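Filed under: Reviews & Buying Advice > Handheld Grippers and Teaching Tools

Tak handheld gripper pair – worth the money for lab dish work?

saltmarsh_9
We're looking at the Tak pair from Stullinine for a small bench project. The job is opening and closing petri dishes and moving them between marked spots, with the recordings going to a contractor who does the training side. Price for the pair with both cables and the standard fingers is 3766 before shipping. A second set of fingers is 125.

Has anyone used these for thin, clear, slippery stuff? The brochure only shows blocks and cups. I'd also like to know how the support is, as we don't have a machinist on site.

gridline
We've had a pair since last fall. I use them most days, on a white surface with pencil lines on it so we can put things back in the same cells. 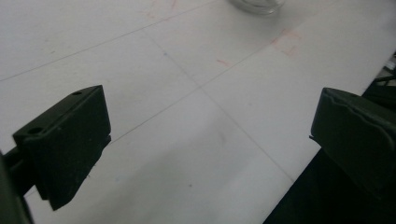
The fingers are stiff and they don't flex much under load. For cups, tubes and boxes I like that. For dishes I had to learn to come in low and squeeze less than I thought I needed. First week I cracked 23 lids. After that it dropped to almost none.

Weight is fine for an hour. Past that my wrists know it.

Pemberwick
I'd disagree on the fingers. Hard plastic on hard plastic is the wrong pairing for dishes. We switched to the Valurham soft tips and the slipping stopped the same day. They push on over the stock ones and come off for cleaning.

gridline
I tried the Valurham tips. They grip better, agreed, but they're thicker, and on a shallow dish I couldn't get under the lid without touching the base too. Depends on the dish, I guess. Ours are the low kind.

Pemberwick
Ours are standard height, so that could be it. Still, I wouldn't send a new person out with the stock fingers and a stack of dishes.

saltmarsh_9
Thanks both. How long did it take a new person to get usable recordings? We would have two people trading off.

Jin-sol Wi
I train people on these at Zoltthorpe. My number is 20 clean runs in a row before I keep anything. Most people get there on the second day. A few take a week, and it's usually the ones who grip too hard.

What I have them do:

1. Start with an empty dish and the lid off to one side. Pick up the lid, put it down, nothing else.

2. Go to both hands. One gripper has the clear part and the other has the lid, and you bring them together or take them apart over the board. Keep both low. If something drops from an inch up, you pick it up and carry on.

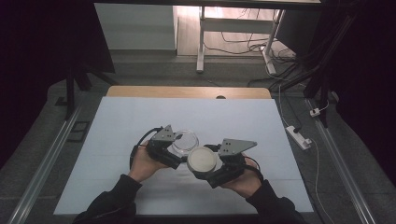

3. Add the move to a marked spot. Set down, let go, back straight out before you turn the wrist. Turning early is what drags the dish.

4. Only then put anything in the dish.

On the cables, run them over the top of the hand and leave slack. If they're tight you feel a tug every time you reach, and it shows up in the recordings as a little hitch.

tomcod
I'm going to be the one who says don't buy it. We rented a pair for June and sent them back early. The hardware was OK. The software dropped the left side twice in one session and we lost a full morning. Stullinine support answered the next day, politely, and told us to update. We had already updated.

For that price I expect someone on the phone.

gridline
Which version? The left side dropout was a known problem on the older release. I haven't seen it since the spring update.

tomcod
Whatever they shipped us, plus the update. I didn't write it down. Maybe we got a bad cable. They never offered to swap it, so I can't tell you.

Jin-sol Wi
Could be the cable. I had one go bad right at the connector, and it looked like a software fault until I switched left and right and the dropout moved with it. Worth trying before you call anyone. They did replace mine, but it took two emails.

Pemberwick
Same here, one bad cable out of the box. I'd order a spare with the kit. Also ask about the rental credit – they took our first month off the purchase price, but I had to bring it up.

saltmarsh_9
Good to know on the credit. I think we'll rent for a month, get one spare cable, and try both the stock fingers and the Valurham tips on our own dishes. Ours are low ones too, so I may end up where gridline is.

tomcod
Renting is the right call. Write down the version number when it arrives. I wish I had.

saltmarsh_9
Will do. I'll post again once we've had it on the bench for a couple of weeks.

Recent threads in this section
Valurham soft tips: cleaning and how long they last
Pencil or tape for marking a work surface?
Stullinine rental terms, what to ask for
Sore wrists after long recording sessions
Wanted: used Tak finger set, either side

Contact the moderators | Forum rules | Copyright 2018 | Back to top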